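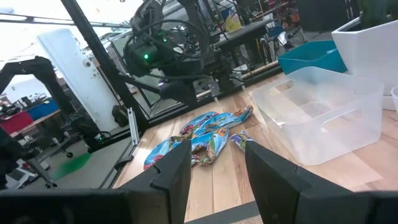

Handout 3, p. 21

Skukberg Extension, Workplace Storage and Supplies
Unit: Small packaged goods on a shared table

Scope

This unit covers single-serve snacks kept in open containers on a work table or counter. Closed cabinets and vending stock are in the next unit. Bring the blank label sheet from last Friday.

Terms

Loose stock: packages out of their shipping carton and not yet assigned to a container.
Bin: a container with walls high enough to hold packages on end.
Tray: a shallow open container from which packages are taken by hand without looking over a wall.
Face: the side of the package that carries the flavor name.

Behavior of flexible wrappers

A bar wrapper is a film tube closed by a crimped seal at each end. The seals are wider than the bar inside and do not lie flat when packages are stacked. A pile of bars therefore takes up more volume than the same bars in their carton, and it slides when one is pulled from the bottom. Sorting by hand is faster if the pile is first spread to a single layer with faces up. Spreading also brings out empty wrappers, which hold their shape well enough to pass for full ones in a pile. Lift each package by the middle. Pulling on the seal may open it.

Film with a lot of color on it is hard to read once creased. Several brands use one background color for the whole line and change only a band or a small panel for the flavor, so a first sort by color alone will mix flavors. Sort by color, then read the face.

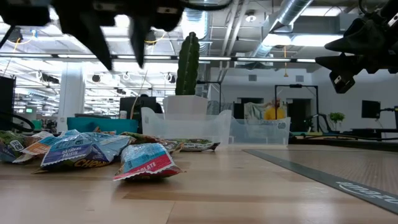

The second sort is by flavor, and it decides how many containers are needed. In the Isitell break room exercise the class received 30 bars in one bag and had to place them in two bins and a tray. Groups that labeled the containers before sorting finished in 18 minutes. Groups that labeled afterward moved at least one flavor twice.

Choice of container

Clear or frosted walls let the remaining quantity be checked from the side. Frosted walls show color and level but not lettering, so a frosted bin still needs a label. Handle cutouts are useful for carrying; they also set the practical fill line, as bars stacked above the lower edge of a cutout tend to work their way out through it. Opaque trays suit fast-moving items that are topped up daily.

Place the taller bin at the back and the lower one in front. Leave a strip of bare table ahead of the front bin for sorting — a forearm's length is enough. If a potted plant shares the table, keep it behind the containers and give the pot its own saucer so that water does not reach the packages.

Mixed bins

A mixed bin is acceptable when no flavor has more than a handful of bars left. Stand the bars on end, faces toward the front. Laid flat, the lower layers go unread and are usually the oldest.

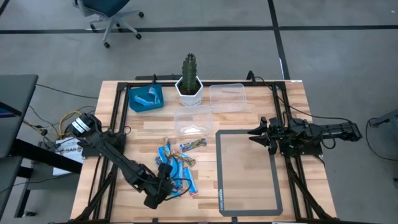
A course participant from the Skondel site objected that standing bars on end only works while the bin is close to full, and that after the first morning they fall over and the order is lost. The remedy used there was a folded card divider, moved forward as the stock went down.

Dividers are permitted in the graded exercise. Cut them lower than the bin wall.

For next session

1. Measure one bin and one tray at your own workplace, inside dimensions only.
2. Record the number of flavors kept and where each is kept.
3. Read the Li supplement, section on date rotation.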